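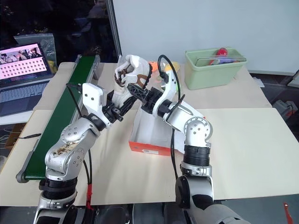 Two robot arms over a beige tabletop

Notes from the Evening Bread Group

Well, the cooler weather has brought everybody back indoors, and with it has come a fresh round of rye talk. Those of you who joined us in September will remember that Renata Laskowska promised to bring along her mother's sourdough rye, the dark one with caraway, and she has been as good as her word. She brought two loaves to the last meeting, one baked the day before and one that had been wrapped in a dish towel for 3 days, and I have to say the older one won most of us over. It sliced beautifully and had a deep, almost malty taste that went very well with the salted butter Rónán Heffernan had set out (thank you, Rónán, and please do tell us where you buy it).

Renata keeps her starter quite stiff, much stiffer than I have ever dared, and feeds it the night before with coarse rye flour and water that is just warm to the touch. She doesn't knead at all. The dough is stirred with a wet spoon, scraped into a greased pan and left alone until little holes open up on top - and then it goes straight into a hot oven. Iñaki Soler asked whether it could be done with half white flour, and she said yes, but you would have to call it something else!

I tried it myself over the weekend and cut into it far too early, so the middle stuck to the knife. My family ate it toasted and were very kind about it. I'll try again with more patience, and perhaps a little less caraway, as my youngest picks the seeds out one by one.

At our next get-together Olaia Arrieta will be showing us her flatbreads, the thin corn ones she grew up with, cooked in a dry skillet. Please bring an apron and a clean towel, and a jar with a lid if you would like some of Renata's starter to take home. The recipe for the rye is printed on the back page, with her oven times.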